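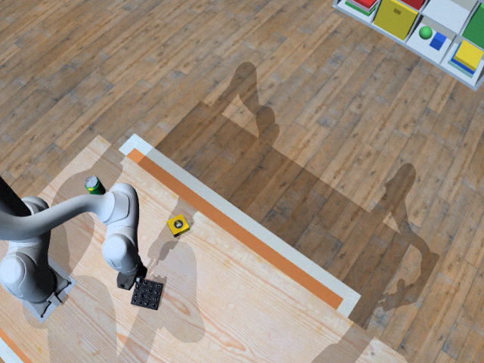

A white robot arm over a wooden tabletop, in a rendering.

Mpho Shezi had been on her feet for most of the Wallinton Housewares Fair when I caught up with her, and she still insisted on finding me a chair before she'd take one herself. She buys kitchen goods for Fondska, a small importer, and this was her thirteenth time through those doors (she keeps every badge in a shoebox!).

"My first year I walked all 39 aisles in brand-new shoes," she told me, laughing. "I came home with blisters and 100 catalogs, and I'd ordered nothing at all." 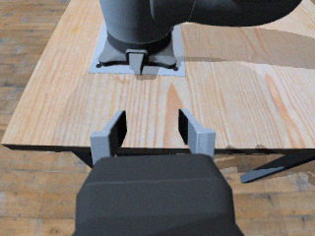
Gripper open above the pine tabletop. Computer rendering.

These days she gives the first morning to people she already knows, like the family behind Kragh enamelware, and saves the back halls for later, when sellers have time to chat. Her best find, a folding colander from Stoder, came out of one of those slow afternoons.

"I ask for the sample, I ask for the price at the smallest order, and then I go have some soup," she said. "If I'm still thinking about it after the soup, I go back." 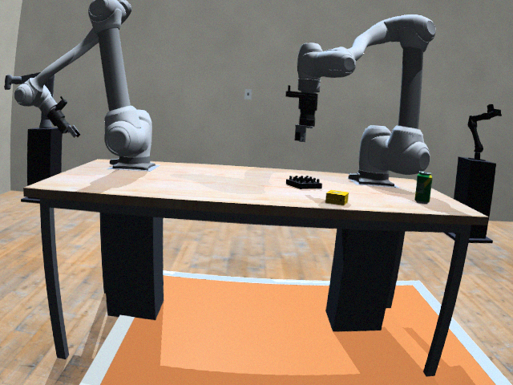 Two arms mounted on one table, computer rendering.

Samples get tested in her own kitchen, usually on her two sons, and orders go out in January. She already has her hotel booked for next year, a little closer to the doors this time.

2 comments | 13 shares

Search articles

Recent
What to pack for a trade fair
Reading a supplier's price sheet
Small orders, fair terms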